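Rirnico Floor Paint for Indoor Rooms, White, Item No. 1334

Rirnico is a water-based paint for concrete and cement floors inside of the house, the shop or the small workshop. It dries to a flat, even surface and is easy to keep clean with a mop. We sell it in one size of can, 9 liters, with the lid that can be closed again.
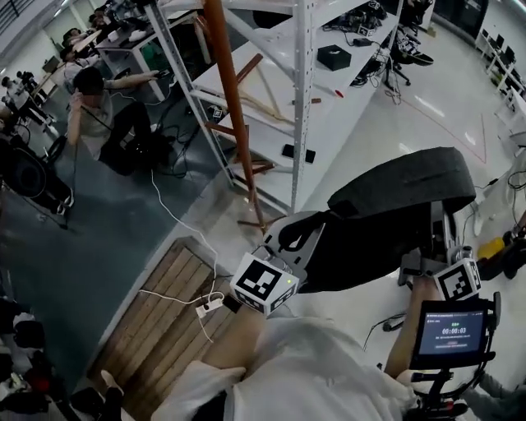 Sustotau, 11/4/19

Since July the white color is made by a new recipe. The old one became a little yellow near windows, and many customers wrote to us about it. The new white keeps its tone better, but it is also thicker, so please stir it well from the bottom of the can before you begin. Cans with the old recipe have a blue lid and can still be used. Please do not mix the two in one room.

Preparing the floor

The floor must be dry, firm and free from oil or wax. New concrete should rest until it is fully hard. If there was paint on the floor before, sand it lightly and remove the dust with a vacuum cleaner. Small cracks can be closed with Akosia filler, which we offer separately. On very smooth cement we advise to use the Xu primer first, one thin coat.

Painting

Use a roller with short hair. Start at the wall which is farthest from the door. Two thin coats give a better result than one thick coat. Between the coats wait 9 hours, or longer if the weather is humid. You can walk on the floor in socks after 36 hours. Heavy furniture should wait some days more, and rugs the longest, as they keep the air away from the paint.

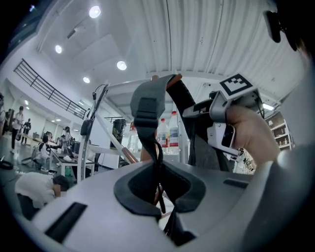 Cleaning and care

Warm water and a mild soap are enough for most dirt. Do not use products with chlorine, they make the surface dull. Black marks from shoes go away with a soft eraser. Wash the roller right after work, before the paint becomes hard on it.

Storage

Keep the can closed and away from frost, and not above 40 degrees Celsius. Paint which was frozen one time cannot be repaired by stirring.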